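Weekly gripper safety check, packing bench 6, Presham site
September 23, 2022
Filled in by me, comments and all. Sorry in advance for the length, but we had a fault this week and I'd like it written down while I still remember it.

1. E-stop on the bench: OK. Pressed it twice, motion stopped both times. The yellow surround is getting grubby and I wiped it.

2. Finger mounting screws: OK. All tight. I put fresh paint marks on them so we can see if they creep again – they did in December, remember!

3. Finger covers: FAIL. Worn at the lower inner corner, with a bit lifting away. I think this is where the trouble started. The lifted bit can catch on glossy film and pull the packet along when the jaws open.

4. Jaw force limit: FAIL, then reset. It should be 50 on the Nukis controller and I found it at 700. I don't know who changed it or when, and I'm not going hunting for a culprit, but a thumb in there at that setting would have been very bad news. Set back, saved, read back after a power cycle.

5. Fault log: 411 came up on three shifts. That's "object not released" for anyone who hasn't had the pleasure. People were clearing it by reaching in with the jaws live (please, please don't) and tugging the packet free by hand. Isolate first, then reach.

6. Product condition: COMMENT. The soft sachets are the hard ones. We've been using the Haidilao tomato hot pot base as a test piece, and the film is slippery, wrinkles every which way and gives the fingers nothing flat to close on. The folded-over end seal is the bit I'd keep the jaws away from. 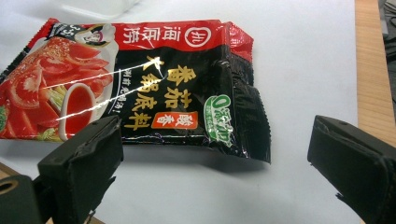
Marthinus Ndlovu wrote back on the shared sheet that the force limit ought to be locked behind the supervisor code, same as they have it at Direvbridge, and that he'd want item 4 counted as a near miss even though no one was hurt. He also asked whether the jam could come from the release timing and have nothing to do with the covers.

Fair point on both. I've filed the near miss. On the timing I can't say yet – I'll run one shift with new covers and the old timing, so we only change one thing.

7. Bench surface and paper: OK. Replace the sheet if it tears, loose paper gets dragged too.

8. Cable strain relief: OK, but only just. Recheck next week.

9. Guard and signage: PARTIAL. Guard fine, the "isolate before reaching" sign has fallen down again. Tape is not working.

Open actions: new finger covers on order from Moodley, supervisor lock on the force limit, screws for the sign. Bench 6 stays on reduced speed until the covers are fitted.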